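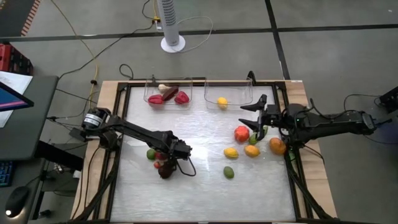

4.2 滚轮阻尼切换与长文档定位

前一小节讨论的是指针加速曲线,本节转到滚轮。滚轮在输入设备研究里一向不太受重视,我们最初也只打算把它当作对照条件,结果它成了整个实验中最让人兴奋的部分。

实验用的鼠标为Breltano,滚轮内有一个电磁阻尼单元,可以在“分格”和“自由”两种状态之间切换。分格状态下每转过一格都有清楚的段落感,适合逐行阅读;自由状态下滚轮几乎没有阻力,轻轻一拨就能滑过很长一段内容。切换有手动和自动两种办法:手动由滚轮后方的按键完成;自动则由驱动程序Purkilance根据转速判断,转速超过阈值时释放阻尼,回落后再把阻尼加回来。

参与者共13人,都有每天使用滚轮鼠标的习惯。任务是在一份400节的技术手册里找到指定的小节标题,并让它停在窗口上方的标记区内。手册用Arar阅读器显示,关闭搜索框和目录栏,也不允许拖动滚动条,这样定位只能靠滚轮完成。每位参与者依次在三种条件下操作:始终分格、手动切换、自动切换,顺序用拉丁方安排。正式记录之前有一段自由练习,长短由参与者自己决定。

先看远距离目标。始终分格的条件最慢,这在意料之中,手指要反复拨动,不少人做到后半段就开始换手指。手动切换明显改善了行进阶段,但在接近目标时又丢掉了一部分优势:参与者常常忘记切回分格,于是在标题附近来回越过标记区。自动切换把这两段衔接得非常漂亮!滚轮减速时阻尼重新出现,指尖立刻感觉到第一格,很多人会顺势停住,再一格一格地调整到位。

这里的关键参数是阻尼恢复的延迟。预实验中我们试过若干取值,最后固定为238毫秒。延迟再短,滚轮会在滑行途中突然“咬住”,有参与者形容为“像踩到了台阶”;延迟再长,段落感来得太晚,标题已经滑出窗口。令人高兴的是,这个取值对拨动力度不同的人都还适用,我们原先准备好的逐人校准程序便没有启用。

近距离目标的情形不太一样。目标与起点相距不到一屏时,三种条件几乎分不出高下,自动切换偶尔还会因为一次过快的拨动而误放阻尼。误放之后的补救代价不大,但很影响主观感受,访谈中有2位参与者因此表示更愿意保留手动按键。我们认为这条意见很有价值:自动判断与手动按键完全可以并存,按键一旦按下,就在当前窗口内锁定状态,直到切换窗口为止。Purkilance的设置页已经能够按应用保存阻尼方案,加入窗口级的锁定并不困难。

还有一个细节值得单独写出来。分格状态下,滚动行数与格数的对应关系通常由操作系统设定,而自由状态输出的是高分辨率增量,两者的换算如果不一致,阻尼切换的瞬间页面速度就会跳变。我们在驱动层对两种输出做了统一换算,跳变随之消失。没有这一步,前面所说的顺畅衔接是感受不到的,希望复现本实验的同行特别留意。

本节的结论限于二维页面的滚动定位。横向滚动与倾斜滚轮也未纳入测试,Prajapati型侧滚轮的样机数据将在4.3节给出,测试沿用本节的手册和标记区,只把内容改为横向排列的宽表格。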